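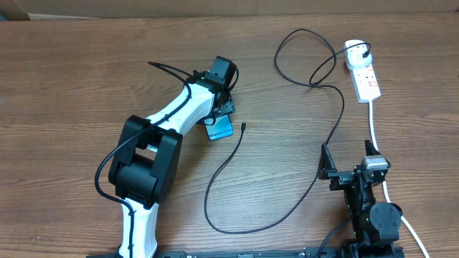
Can a robot plug in your phone yet?

My sister-in-law Maite asked me this over dinner in May, because I'm the one in the family who reads about these things. My answer was "sort of, if you set the table for it," and she laughed at me, so let me explain!

Charging a phone is a much meaner chore than it sounds. The port is tiny, the plug has to go in straight, and the cord is never in the same shape twice. You and I do it half asleep by feel. A pair of arms has to hold the phone still with one hand, find the end of the cord with the other and line the two up, and a long thin cable flopping around makes every bit of that harder (have you ever tried it with oven mitts on? Try it, it's very humbling).

My neighbor Pejman Mousavi tinkers with a two-armed kit in his garage in Utness and keeps a tally on the wall. Last time I looked he had 126 tries at plugging things in, and he was happiest with the last 80. Wiping a counter went much better. Folding a dish towel came out fine too, as long as you like your towels a little lumpy.

So no, I wouldn't wait for a machine to do it. But everything that makes the job easier for Pejman's arms makes it easier for me at 7 in the morning, and I've stolen the lot:

Lay the phone flat, screen up, with the charging end facing the cord.

Use a shorter cord if you can. A long one loops over itself and you end up pulling the wrong strand.

Keep the power strip at the back of the table and run its own cord off to one side, away from the phone cord.

Leave the adapter in the strip. Only the phone end should have to move.

Put a binder clip on the table edge and thread the cord through it - the loose end stays where you left it.

If the plug won't go in, stop and turn it over or check the port for lint. Don't push harder.

Maite has the clip on her nightstand now and says she still wants the robot. Next time I'll get into dishwashers, where the news is a bit better, at least for plates.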